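Nelleo ottoman bed, double - review after a winter of sleeping on it

Quick one as I keep getting asked. Bought the Nelleo in the autumn, been on it every night since apart from a week at my mum's. Writing this on my lunch so excuse the state of it.

Short version: good bed, bad instructions, lid heavier than you'd think, worth it if you need the storage. If you don't need the storage buy something cheaper and go on holiday.

Price. List is £799. I paid £771 from Ostapchuk, who had it as an ex-display order that someone cancelled, still boxed. Delivery included but only to the front door, which is downstairs. I am not downstairs. They do a room of choice service for extra and I'd say pay it, my back was not right for days. The boxes are long and one of them has no handholds at all. None. Just tape and hope.

I also looked hard at the Huvance, which was £400 and looks near enough the same in photos. Went and sat on it in the shop. Side panels flexed when I leant on them and the lift was stiff on one side, so the whole thing came up crooked. Might have been a tired display model. Didn't fancy finding out.

Putting it together

Box says one hour. Took us most of a Saturday, with a stop for chips. The booklet is all drawings, no words, and the drawings are tiny. Two of the bolt types look identical on the page and are different lengths in real life, so lay them out first and measure. We didn't. Had to take the headboard off again and redo it, which I was not gracious about.

Tip - do the gas struts LAST and get the mattress on before you try to close it. With no weight on top it will not go down, you can hang off it and it still won't go down. I thought it was broken and had already started typing an email to them.

Fabric is nice. Mine's the grey, a sort of soft weave, picks up fluff but a lint roller sorts it. Been told the cream one marks. Believe it.

The storage

This is why you buy it. Winter duvet, spare pillows, suitcase, the fan, a box of cables I will never look in again, all under there with room spare. The base is a thin board that sits on the floor and it does bow a bit if you put books on it. Don't put books on it. Bedding and clothes fine.

Lift is from the foot end. There's a fabric strap to pull and the strap is my main moan. Stitched on with not much stitching and after a couple of months one side had started coming away. Nelleo sent a new one free, arrived on a Tuesday, fitted with a screwdriver in no time. So fair play on that. Should be better in the first place though.

Going up is easy once its moving. Coming down you have to lean on it properly and mind your fingers, the gap at the side closes quick. Wouldn't want small kids playing near it.

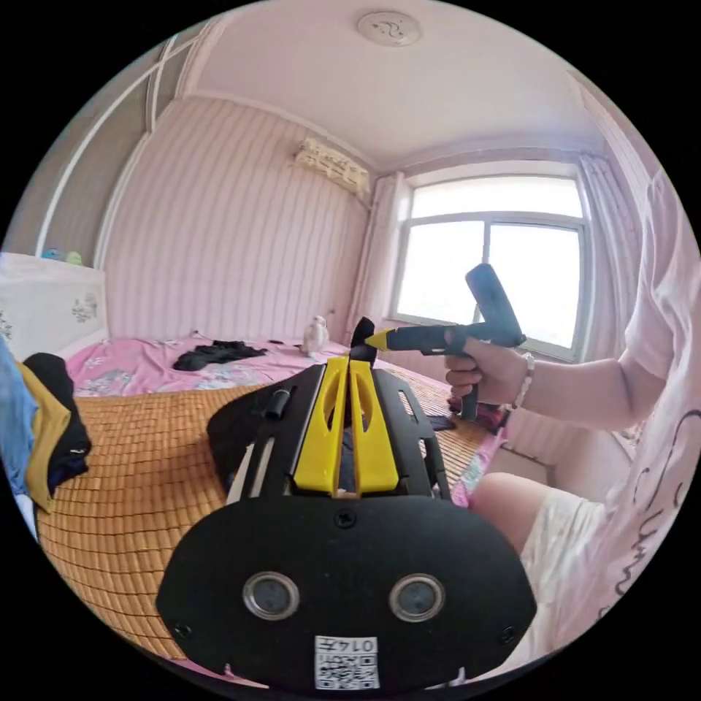

Bedroom, with the bed on the left.

Mattress

Doesn't come with one. I've got a Korkosum medium on it, sprung, nothing fancy. Check the weight of yours before you order, this matters more than anyone in the shop let on. Struts are matched to a weight range and if your mattress is very light the lid creeps up, and if it's a great big memory foam slab you'll be lifting it like a garage door. Mine is bang in the middle and it's fine. The range is on the website but you've got to open the PDF, it's not on the main page. Should be.

Slats are the sprung sort, curved, in plastic holders. One holder popped out in the first week, pushed it back, hasn't happened again. No sagging in the middle so far.

Height - quite high. I'm tall and like it, easy to get out of. My sister stayed over and complained she had to climb up. If you're short or have dodgy knees try one in person first.

Noise

Was silent at first. Then around Christmas it began a creak every time I turned over, drove me mad, couldn't find it. Tightened everything. It was the headboard touching the wall. Pulled it forward and stuck felt pads on the back, gone. So not the bed's fault really but if yours creaks check that before you take it to bits like I did.

Do go round the bolts again after a month though. Several of mine had worked loose. Allen key lives in the bedside drawer now.

Things I don't like

The strap, see above.
No air gets in underneath. It all smelt a bit shut in come February so I prop it open for 20 minutes while I'm changing the sheets. Helps.
You can't hoover under it, obviously, but fluff still gathers round the edge and you need the thin nozzle.
Feet are plastic and mark laminate. Put pads on before you load it up, not after, its a nightmare after.
Spare parts page on the site has been "coming soon" the whole time I've owned it.

Things I do

Solid. Doesn't shift when you sit down heavy.
Freed up a whole chest of drawers, which I sold.
Looks more expensive than it was.
Customer service answered in a day and didn't ask for forty photos.

Would I pay the full £799? Probably, yes, but grumbling. They seem to do a sale in April so wait if you can wait. At £771 I didn't save much really, but it was in stock and I was sleeping on a mattress on the floor at the time, so.

Four stars. Lost one for the strap and the booklet. Will update if the struts go, they're meant to be the bit that wears out first.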